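Ticket 271: Incident report export drops the second page
Opened by: Asmaa Saber, records desk, Mirnevham Police
Product: Kerneo case file module
Priority: High
Status: Resolved

Asmaa Saber, 8:14 am
Burglary and assault reports exported for the prosecutor come out with page one only. The witness statements are on page two. Court clerk sent back 14 files this morning. On screen the full report looks fine.

Fouad Shehata, Kerneo support, 8:52 am
Is this every report or only some? Please send one report number that fails and one that works.

Asmaa Saber, 9:20 am
Only reports where an officer added a supplement after the first sign-off. The Kavanagh Street break-in fails. The stolen van from the same night exports fine, no supplement on that one.

Fouad Shehata, 10:05 am
Reproduced on the test server. The export stops at the first signature block. Nothing is missing from the database, the statements are all there. Passing to Jonatan Fjeld.

Jonatan Fjeld, 11:40 am
Cause is the February template update. It treats the first signature as end of document. Until the fix is in, use Print > Full Case History and save that as PDF. Slower but complete.
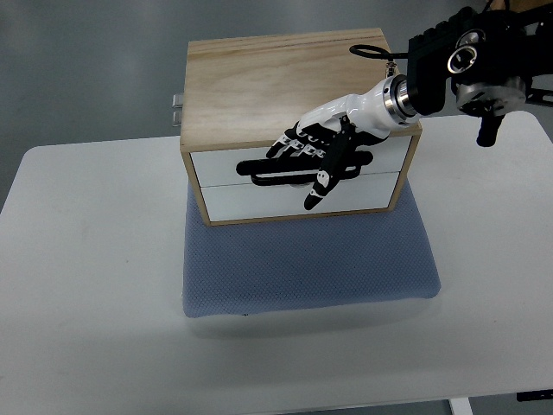 Asmaa Saber, 1:15 pm
Workaround is OK for single files. It times out on the Rorkia fraud case, 3,000 pages with attachments. Detective Benkirane needs that one for a hearing on Friday.

Jonatan Fjeld, 2:30 pm
Split it by exhibit number and it should go through. Patch is loaded on your server now. Log out, log back in, then try the normal export again.

Asmaa Saber, 3:05 pm
Re-exported the 14 returned files. All have page two. Rorkia went through in 8 parts. Rania Benkirane has checked the statements and the order is right.

Fouad Shehata, 3:10 pm
Closing. Reopen under the same number if it comes back.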